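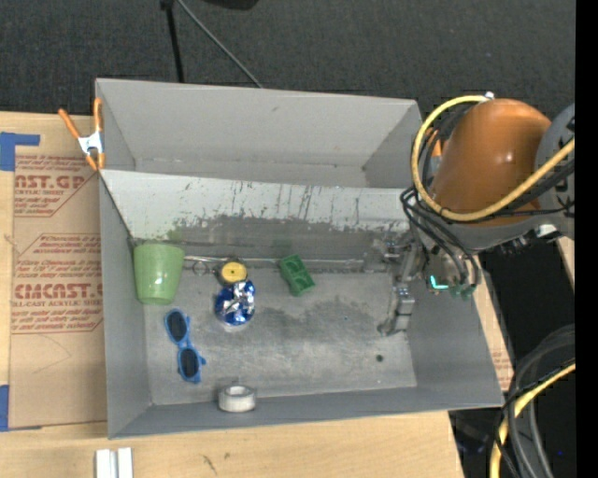
Bin picking add-on from Ravotgate – anyone else tried it?

Forum: Arms, grippers and bits
Replies: 9

tinsnips_mo
Right, I've had the Ravotgate picking kit on the bench since September and thought I'd write something up, as there's next to nothing about it on here. You get the gripper, the wrist bracket and a licence for their grasp software (Kazmi). You supply the arm, the bin and the junk. Mine came to £600 with the club discount.

I've been giving it a proper mixed load instead of the nice matching cubes they use in the sales video. Green cup, roll of tape, blue sunglasses, a green block, a ball of crumpled foil-looking stuff and a few other odds and ends. The cup is a doddle. So is the block, even when it's lying skew. The sunglasses are hit and miss – it loves going for a lens, and then they slither off. Happy so far though!

greasemonkeh
What's the bin? Looks like it's seen some action, that sloping bit is scraped to bits.

tinsnips_mo
Just a big grey one. Clamped at the sides with spring clamps, the orange-handled sort. Without them it walks across the table every time the finger catches a wall. Ask me how I know.

Luana Prado
I had this kit on loan at work and sent it back. The gripper itself is decent, I've no quarrel with that. Kazmi is what put me off. It wants a fresh calibration whenever you so much as breathe on the bin, and the yearly licence isn't mentioned until you're halfway through setting up. For the same money I'd get a Prondus and write my own grasping.

tinsnips_mo
Fair point on the licence, that annoyed me too. But "write my own grasping" is doing a lot of work in that sentence, Luana. Some of us have jobs and kids.

Luana Prado
Ha, granted. Still think they should put the price of it on the front page.

oddbod77
Can it do thin stuff? I've got rods and wire rings to sort and everything I've tried so far just shoves them about.

tinsnips_mo
Sort of. There's a thin metal rod in with my lot and also a little wire ring. If the rod's out on the flat floor it gets it most times. When it rolls down into the seam where the slope meets the floor, forget it, the finger can't get underneath. The ring I've had up 4 times out of 100 tries, and I suspect those were luck. I wouldn't buy it for rings.

oddbod77
That's me out then. Cheers for counting!

reltard_fan
You want the Reltard fingertips for that, they've got a bit of a hook on them. They fit the Ravotgate if you file the slot out a touch.

greasemonkeh
Filing the slot kills the warranty, mind. I wouldn't do it to a kit that new.

reltard_fan
I've done 7 of them and never had one go wrong. Each to their own.

greasemonkeh
Never had one go wrong and never had to send one back aren't the same thing, but fine. @tinsnips_mo, your cables would worry me more. You've got that yellow one looped right round the orange cover and a bundle of black ones hanging by the wrist. Does nothing snag?

tinsnips_mo
Not yet, touch wood. The kit comes with one cable tie and no clips whatsoever, so that's a proper moan of mine. At this price they could chuck in a bit of sleeving. I'll be tidying it up on Thursday if the post turns up.

Luana Prado
Get the split sleeving, the stuff you can open along the side. You won't need to unplug anything. And leave more slack at the wrist than you think, ours pulled a connector out when it went for something in the far corner.

tinsnips_mo
Good shout, ordered. I'll have another go at the sunglasses with the grip force turned down and post how I get on. If anyone's got Kazmi settings that work for see-through or shiny things please share them, the foil sends it a bit doolally and I'm still on the defaults.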